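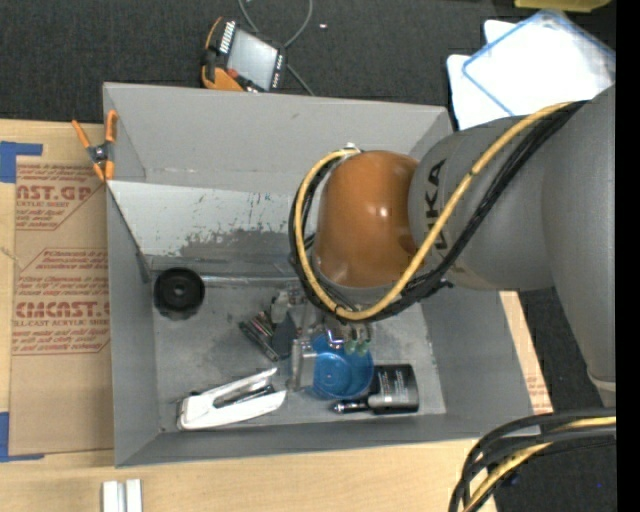

*The arm over the picking bin, Mulavari rehearsal.*

# Mulavari Picking Team: minutes of the April meeting

**There:** Nghĩa Ung (chair), Thiện Mai, Liên Tô, Lộc Khương, and me, Mỹ Tôn, on minutes again
**Sorry they couldn't come:** none
**Started:** 5.30 pm, or whenever Lộc found the key

## 1. Last month's minutes

Agreed, with one correction. I'd put Thiện down as looking after the vision code and he'd like it known that Liên does that. He looks after the gripper. Sorry both!

Left over from last time: Liên has sent the entry form to Mulavari and had an email back to say we're in. Lộc still hasn't returned the torque wrench to the Prutby lab and says he'll do it this week. I've written that down in front of him.

## 2. How the picking is going

This was most of the meeting, so bear with me.

Nghĩa went through the rehearsal rules again for Liên, who missed the briefing. One bin, mixed objects, the arm has to lift things out one at a time and put them in the tray, and we get 60 picks per run. A pick that drops something back into the bin counts as used. A pick that drops something on the table counts as used *and* costs us a point, which Thiện thinks is harsh (he went on about it for a while, and I've left most of that out).

Our best run so far got 41 out. The usual run is more like the mid thirties. Liên read out her list of what we miss:

- **The stapler-type tool.** Worst of the lot. With the two long arms open there's a gap down the middle, and the grasp planner loves aiming straight for it. Liên wants to make it prefer the broad end where the arms join. Nghĩa asked if that would spoil anything else and she said she'd run it on the old recordings first.
- **The blue round container.** You can see through it, so the depth readings come back full of holes. Lộc suggested going for the rim. Thiện said the rim is fine as long as nothing is sitting close up against it, and in our bin something nearly always is.
- **The black can on its side.** It rolls when the gripper comes in off centre. We had a long chat about whether to come in along its length or across it. Across won, three votes to two, and I was one of the two.
- **The slim tool with the silver tip.** Shiny end, dark body, so the software thinks it's two things and sometimes tries to pick only the tip. Liên reckons this one is easy and will have a go at it first.

The black wheel gives us no trouble at all and I'd like that minuted because I chose it.

**Action:** Liên to change the grasp scoring and try it on the recordings. Thiện to practise the container with different finger heights and write down what he used this time, please.

## 3. Gripper and cables

Thiện is happy with the fingers for now. He'd like softer tips but wants to wait until we've had a proper block of runs with these ones, otherwise we won't know which change did what. All agreed, a bit reluctantly in Lộc's case.

Cables took longer. The yellow one and the black bundle loop round the orange wrist joint, and Nghĩa is worried about how much slack there is when the wrist turns right over. Lộc said it has been fine. Nghĩa said fine isn't a measurement. We settled on a limit in the software so the last joint can't wind past where the loop goes tight, and Lộc will turn it slowly by hand from the pendant to find out where that is, with someone else standing by.

While we were on the subject: the pendant has to be where the person running the arm can reach it without leaning over the bin. Please all do this, me included.

**Action:** Lộc to find the safe wrist range with Nghĩa there. Thiện to put the number in the config and tell the rest of us.

## 4. The bin

The coating is wearing on the slanted panel and the floor has gone smudgy and streaky. Liên says the bare shiny bits confuse the camera, and she has been masking them out. I asked if we could just paint it. Thiện thinks paint would flake under the fingers and we'd be picking flakes out of the can for the rest of term. Nghĩa is going to ask Mulavari whether we're allowed to line it. Until we hear, leave it alone — no tape, no paint, no sandpaper (Lộc).

We talked about using acrylic sheet for a calibration plate. Liên wants it matt on one side, and asked that the brown paper stays on until she's ready to mark it out. Pulling the corners up to have a look counts as not staying on.

**Action:** Nghĩa to email Mulavari about lining the bin.

## 5. Money

We've nearly 3,000 left in the team account, and Plina have offered to lend us a second depth camera if we put their name on the poster. Everyone said yes before I'd finished reading the email out. Cifuentes haven't replied about travel, so I'll chase them.

**Action:** me, for both.

## 6. Any other business

Lộc would like a team T-shirt. Liên would like a team T-shirt that isn't designed by Lộc. Held over to next time.

Thiện asked whether first years can come and watch a run. Yes, up to three at once, behind the line, and one of us has to be with them the whole time.

Finished at 7.10 pm. Next meeting same place, and Nghĩa's bringing the key.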